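Kernel renewed for a second series, with an interactive prequel due in April

Nov 30, 2025
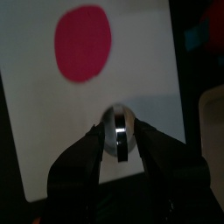 A red circle on a white board.

Kernel, the near-future thriller set on a Baltic research station, will return for a second series in April. Pristex, the streaming service that carries the show, confirmed the date in a short post on its own site and released the opening titles at the same time.

The new run has six episodes, one more than the first, which had five. Pristex will put out the first two together and the rest one at a time. The first series was released all in one go, and the service had been asked several times whether it would do the same again.

Production company Tehrani is making the show as before. Filming finished in the summer and the episodes are now being edited. The main cast is unchanged, apart from the two characters who left in the closing minutes of episode five. Tehrani said that one of them will be seen in flashback but did not say which.

The story picks up ten months after the power failure that ended the first series. The station has been handed over to a new operator, and the crew who stayed behind are being questioned about the missing logs. Much of the action moves to the mainland, where a large part of the second series was shot.

Viewers who do not want to wait until April will have a game to play in the meantime. Kedar, the studio behind the puzzle adventure based on the show's first episode, has made a prequel called Kernel: Station 252. It takes place during the last winter before the events of the series and is played as the station's night operator, who has to answer calls, check readings and decide which of them to pass on.

Kedar says the game takes 10 hours to finish and has several endings. None of them changes anything in the television story, but players will come across names and places that turn up again in the new episodes. The writers of the series supplied an outline and read the finished script. Two members of the cast recorded new lines for it.

The game will be sold for PC and consoles, and Pristex subscribers will be able to play a cut-down version on phones and tablets at no extra cost. The phone version leaves out the free-roaming sections and keeps the calls. Progress cannot be carried over from one to the other. A price for the full game has not been given.

A soundtrack album is also on the way, on vinyl and as a download. It covers the first series only and includes the longer version of the end theme that was used in the final episode. Pre-orders open next month through the Tehrani shop, which will also stock a new printing of the station map poster. The first printing sold out and has not been available since.

The first series of Kernel is still available on Pristex in all the countries where the service operates. A recap episode will be added shortly before the new series begins. There has been no word on a third.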